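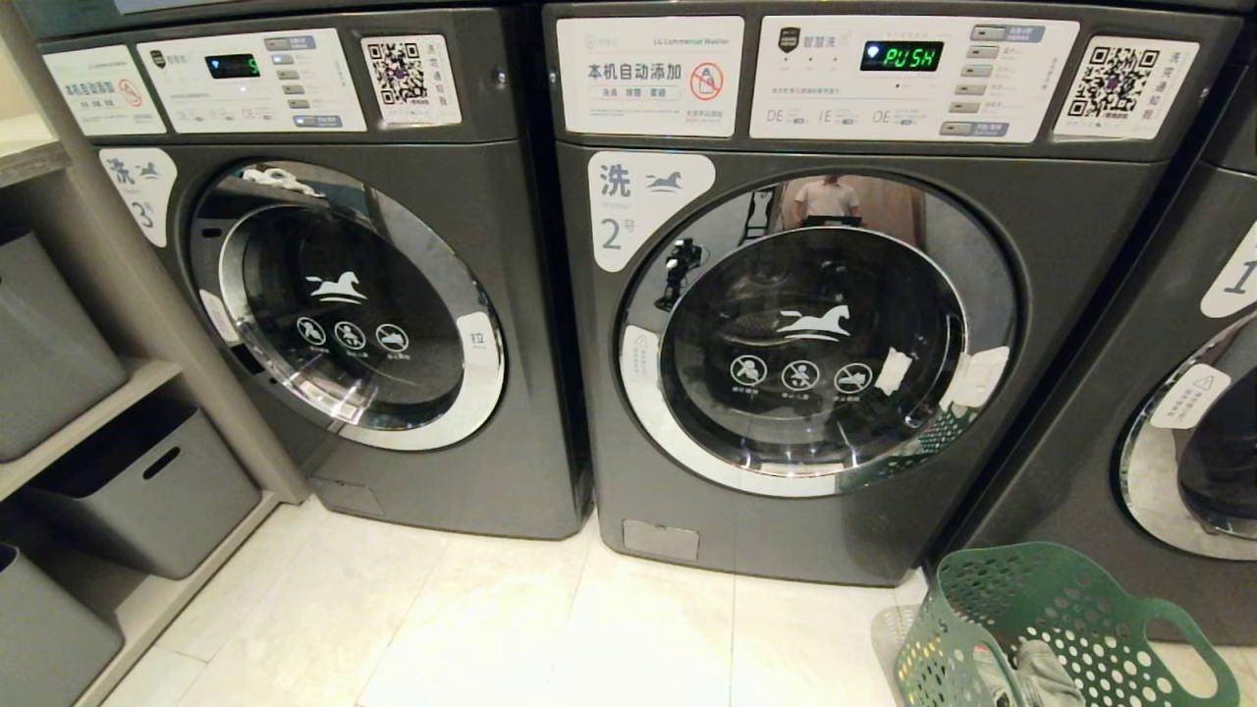
Fleleo adds plantable seed paper favours to its trade range

FIKTHORPE, Oct 13, 2025 — Fleleo, the supplier of seed packets and small plant gifts, has added a range of plantable seed paper favours to its trade catalogue. The range is intended for weddings, christenings, birthday parties and retirement events, and is open to orders from florists, venues, gift shops and event planners.

The range consists of 2 formats. The first is a flat tag with a punched hole, suitable for tying to a jar, napkin or place setting. The second is a folded card with a blank inner face that can be printed with a name, a date or a short message. Both are made from recycled cotton and paper fibre, with the seed mixed into the pulp before the sheet is formed. The sheets are air dried, as heat at this stage lowers the rate at which the seed comes up.

Seed for the range is supplied by Allitard, which cleans and grades each lot before delivery. Lots are tested for germination on arrival and again once the paper has been made. A lot that falls below the agreed rate at the second test is not cut into stock. The lot number is printed on the outer carton and should be quoted in any query.

Customers can choose between 2 seed mixes. The Meadow mix contains cornflower, common poppy and oxeye daisy. The Kitchen mix contains basil, thyme and chives. Mixes cannot be combined within one carton. Other single-species papers may be made to order, subject to seed size. Large seeds such as nasturtium and sweet pea are not suitable, as they tear the sheet during pressing.

Printing is carried out in Fikthorpe with water-based ink in a single colour. Artwork should be supplied as black line work on a plain background. Fine lines and very small type do not reproduce well on the uncut surface, and a proof is sent for approval before each run. Heavy areas of solid ink are not accepted because they slow the rate at which the paper takes up water.

The minimum order is 400 pieces per design. Pieces are packed flat in paper sleeves and sent in a plain carton. Standard lead time is 3 weeks from approval of the proof. Orders for events in May should be placed early, as this is the busiest month for the print room.

The paper should be kept in a dry place away from direct sunlight and used before the date on the carton. To plant, the favour is soaked in water, laid on fine compost and covered with a thin layer of the same. The surface should be kept moist until seedlings show. The Kitchen mix is best started indoors on a bright windowsill. The Meadow mix may be sown outside in spring or early autumn, on bare soil that has been raked and cleared of grass. Planting notes are printed on a separate slip, which is included with every order and can carry the customer's own shop name.

Deliveries are handled from the Bawa warehouse, which also holds the company's stock of loose seed packets, peat-free compost discs and small clay pots. Seed paper can be added to an existing order for these goods if the order has not yet been picked. Delivery of printed favours is currently limited to addresses in Great Britain — orders for other destinations require plant health checks and are not being taken at present.

Sample packs containing one unprinted piece of each format in each mix are available to trade account holders on request. Shops and planners without an account can apply through the trade page of the Fleleo website.

About Fleleo

Fleleo supplies seed packets, plant gifts and event favours to independent shops, florists and venues. Its office and print room are in Fikthorpe.

Press and trade enquiries: Fleleo Trade Desk, Fikthorpe

ENDS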